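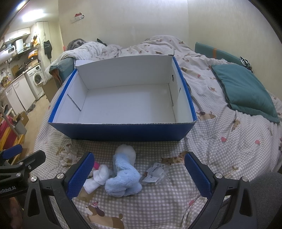 # Pegar, largar, repetir: um semestre no clube Dravach

O problema que ocupou o clube de robótica Dravach desde o início do ano letivo cabe numa frase: tirar objetos moles de uma superfície mole e colocá-los dentro de uma caixa. A dificuldade está no adjetivo. Um cubo rígido sobre uma mesa tem faces, arestas e um centro de massa que não muda de lugar quando se lhe toca. Uma meia sobre um edredão não oferece nenhuma dessas garantias, e o próprio edredão cede, sobe entre as garras e acaba muitas vezes agarrado junto com a peça.

O projeto chama-se Grullis e nasceu como trabalho de opção dos alunos do último ano. A equipa decidiu cedo que não começaria pelo braço. A primeira fase faz-se com uma garra de mão, de dois dedos, operada por uma pessoa que executa a tarefa enquanto o sistema regista imagem, abertura e trajetória. Só depois os dados passam para o treino do modelo de controlo. A opção tem um custo evidente — a mão humana corrige sem dar por isso, e essas correções nem sempre são reproduzíveis por um manipulador de seis eixos — mas permite trabalhar em casas comuns, com camas, cobertores e objetos que já lá estão.

## O conjunto de objetos

A lista de peças foi discutida durante três reuniões. Ficaram de fora os objetos com líquidos e tudo o que pudesse rasgar-se à primeira tentativa. Entraram peluches, meias pequenas, sacos de plástico transparente e lenços amarrotados, por esta ordem de dificuldade crescente, segundo a previsão inicial. A previsão estava errada em pelo menos um ponto: o peluche comprido, daqueles que se enrolam sobre si próprios, revelou-se mais problemático do que a meia. Agarrado por uma extremidade, desenrola-se durante a elevação e a outra ponta fica pendurada sobre a parede da caixa.

A regra adotada foi fechar a garra no meio do rolo, com as pontas dos dedos encostadas à superfície, e subir na vertical antes de qualquer deslocação lateral. Nas peças finas o procedimento é diferente. A garra aproxima-se inclinada, um dos dedos toca primeiro no tecido e o outro arrasta a peça até formar uma dobra. É essa dobra que se agarra.

O saco de plástico continua a ser o caso mais difícil para a visão. A película reflete a luz do teto e deixa ver o padrão que está por baixo, de modo que o modelo de segmentação tende a devolver um contorno incompleto. Uma etiqueta impressa ajuda, porque dá ao detetor uma região opaca onde se apoiar, e também prejudica: o modelo aprende a procurar a etiqueta e ignora o resto do saco.

## Almofadas e atrito

Os dedos nus escorregavam. A equipa ensaiou três revestimentos interiores e escolheu almofadas azuis com textura, fixadas na face interna de cada dedo. A textura aumenta o atrito sobre pelo sintético e algodão, com a contrapartida de prender fios soltos. A cor não foi escolhida pelo clube, mas tem consequências: um peluche azul-claro fica próximo da almofada no espaço de cor usado pelo segmentador, e as primeiras máscaras juntavam as duas coisas numa só região. A correção consistiu em mascarar a geometria conhecida da garra antes da segmentação, usando a abertura medida em cada instante.

A manutenção é feita no fim de cada sessão. Verifica-se o aperto dos parafusos, limpa-se a face das almofadas com um pano e repete-se a calibração da abertura, com a garra totalmente fechada e depois totalmente aberta. Uma sessão com calibração em falta é descartada por inteiro. O clube perdeu assim uma tarde de trabalho em março e não voltou a discutir a regra.

## Os números

Até ao fecho desta edição, o Grullis tinha 3.080 demonstrações gravadas, das quais 965 foram rejeitadas na revisão. A causa mais frequente de rejeição é a perda de localização: quando a garra se aproxima demasiado de um tecido uniforme, a câmara fica sem pontos de referência suficientes e a trajetória reconstruída dá um salto. Tecidos estampados comportam-se melhor. Um xadrez regular, contudo, introduz um problema próprio, pois os cruzamentos repetem-se e o algoritmo pode associar um ponto ao vizinho errado. Um desenho sobreposto ao xadrez, sem repetição tão apertada, reduz essa ambiguidade.

A segunda causa é a caixa. As abas dobram, os cantos abrem e uma divisória interior altera a área útil de deposição. A equipa começou por fixar a caixa sempre na mesma posição e obteve um modelo que largava os objetos no sítio habitual, houvesse ou não caixa. Desde então, a posição e a orientação mudam a cada série de 12 demonstrações.

## A prova de maio

O clube inscreveu-se na Priturari, competição escolar de manipulação cuja edição deste ano se realiza em maio de 2023. O regulamento da categoria de objetos deformáveis prevê uma superfície têxtil, uma caixa aberta e peças reveladas apenas no momento da prova. Cada equipa dispõe de 44 minutos, montagem incluída. A penalização por arrastar a superfície é igual à de deixar cair um objeto, o que obriga a controlar a altura de fecho com mais rigor do que a velocidade.

O braço será emprestado pela oficina Biswas, que cede também a bancada de ensaios. A transferência da política treinada com a garra de mão para o braço está feita em parte. A aproximação e o fecho funcionam com meias e com peluches curtos. A deposição falha quando a parede mais alta da caixa fica entre o braço e o objeto, situação que um operador humano contorna rodando o pulso e que o manipulador tenta resolver passando por cima, nem sempre com folga suficiente.

Restam duas tarefas na lista do clube antes da prova: limitar a velocidade de subida nos peluches compridos e gravar uma nova série de sacos transparentes com luz lateral. Os ficheiros das sessões rejeitadas ficam guardados à parte, com a causa anotada, e serão usados no próximo ano letivo para treinar um detetor automático de falhas de localização.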